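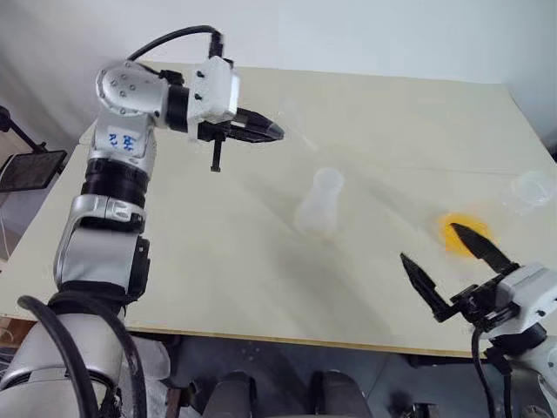 The Night the Left Arm Let Go

The log file has 1696 lines, and the fault is on line 1167. Ilona Hegedűs printed the page and put it on the wall of her workshop, between the fire plan and a calendar still showing August.

Her company, Stestia, teaches two-armed robots to handle small things from a kitchen: cups, lids, bowls. The work looks easy to a visitor. One gripper holds, the other brings, and the objects are light. For many weeks it was also quiet work, until Sun 13 April, when the left arm lost its holding torque in the middle of a lift and fell on the table.

Hegedűs was standing close. She had leaned in to move a cup by hand, as everybody on the team did many times in a day. The wrist passed in front of her face and hit the table edge. She was not hurt, but she sat down on the floor for a while.

"I had written the safety rules myself," she tells me. "And I was inside the line."

The first suspect was the motor. Drirnar, the firm that supplies the joints, took the elbow back and tested it for 300 hours. It did not fail again. Then a technician at Stestia noticed that the cable at the wrist was shorter than in the drawing. When the arm bent far over the table, the cable pulled at its connector. With each pull the controller saw a voltage drop and restarted, and for 155 milliseconds the arm had no power and no brake. Usually it was resting in a low position and only trembled. People had seen this trembling. They called it "the hiccup" and continued to work.

I find this the most uncomfortable part of the story. The warning was in the log on many days before the fall, but the software, a package named Wumbei, marked it in the same gray color as a normal start.

The repair was cheap. Longer cables now make a loop above the wrist, and the brakes close by themselves when power is lost. A restart during motion stops both arms until a person comes with a key. Hands go to the table only after that key is turned - this rule was the hardest to accept, because it makes each session longer.

Rustis, a smaller laboratory with the same arms, asked for the report and found two short cables of its own. Hegedűs drove there with the spare parts on the back seat.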